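Designing Professional Learning That Teachers Come Back To
Session 4 notes: The follow-up problem

Okay, so last week we ended on the question Moveo left us with, and a few of you emailed me about it afterward (thank you!). If a workshop gets great feedback forms and then nothing changes in anybody's classroom, was it a good workshop? I said I'd come in with my own answer, so let me have a go at it.

My short answer is that I blame the calendar. Most districts buy a day. They book a room, they book a speaker, the teachers get coffee and a folder, and then everyone goes back to third period. The day itself can be terrific. I've run some I was really proud of! But a day is a very small container for changing how you ask questions in front of kids, especially when you've been asking them the other way for years.

Let's look at the Berge numbers from the reading, because they're messier than the summary makes them sound. The district signed up 1,117 teachers for its fall workshop on classroom discussion. Of those, 738 turned in the exit survey, and it was glowing. Then in October the coaches went looking for people willing to be visited, and 29 said yes.

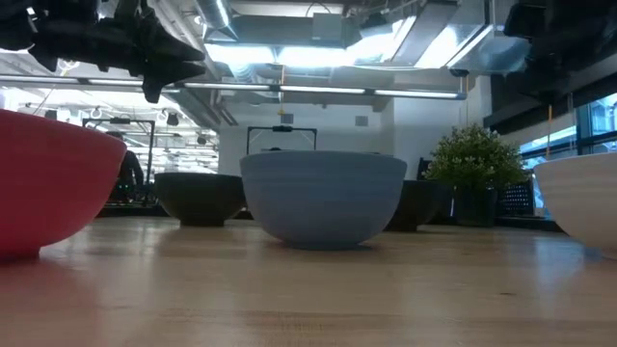 Now, please don't read that 29 as "only 29 teachers tried anything." I made that mistake the first time I taught this case and a student very politely took me apart for it. Being willing to be watched and being willing to try something are separate things. Plenty of people try new stuff with the door closed, and I would too. What the number does tell you is that the follow-up depended on a visit, and a visit felt like an evaluation.

Kjell Engström ran the coaching side at Berge, and his chapter (it's in your packet, the one with the crooked staple) is the part I'd reread before Tuesday. He changed two things the second year. First, coaches stopped asking to come in and started asking teachers to bring something out – a page of student work, a two-minute recording, a question that flopped. Second, the groups were mixed by grade level, so a kindergarten teacher might be sitting with someone who teaches chemistry. He admits he was nervous about that second one. I still go back and forth on it myself. The mixed groups talked more, but some of the high school folks felt they never got down to their own content, and I don't think he fully answers them.

A few terms to have straight before the discussion:

Transfer – using in your own classroom something you met somewhere else.

Follow-up – any planned contact after the main event. An email with the slides attached counts on paper. We can argue about whether it should.

Protocol – an agreed set of turns for looking at work together. Who talks, who listens, for how long.
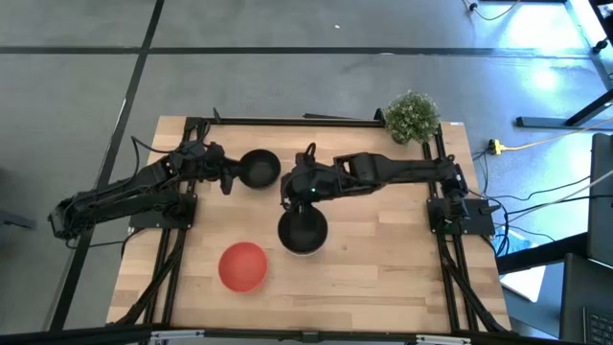

Bowls on the worktable, with the two arms reaching over.

On protocols, people tend to love them or roll their eyes, and I've been in both camps. The Tustden protocol we tried in Session 3 gives the presenting teacher a long stretch of silence while everyone else talks about the work. Some of you hated that silence. Good, write about it! When you do, try to separate "this was uncomfortable" from "this didn't help me," since we slid between the two a lot in class.

One more thing that came up in the hallway: money. Follow-up costs more than a single day, and somebody has to cover classes. Fundent, the small grant program some of you have applied to, caps its awards at 800 dollars, so you can't hire a coach with it. You can pay for a handful of substitute hours, though, and that's enough for one small group to meet a few times over a semester. If you're writing your plan for a real school, start from that kind of budget and see what survives.
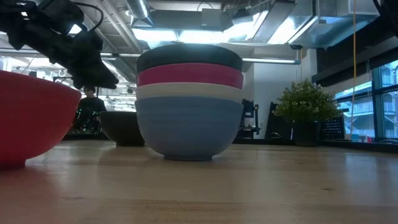
For next time

Reread the Engström chapter and mark one spot where you'd have made a different call. Bring a one-page sketch of a follow-up plan for a workshop you've attended or led (bad ones are great material). Handwritten is fine. We'll run them through a shortened protocol in groups of four, and I promise the silent part will be shorter.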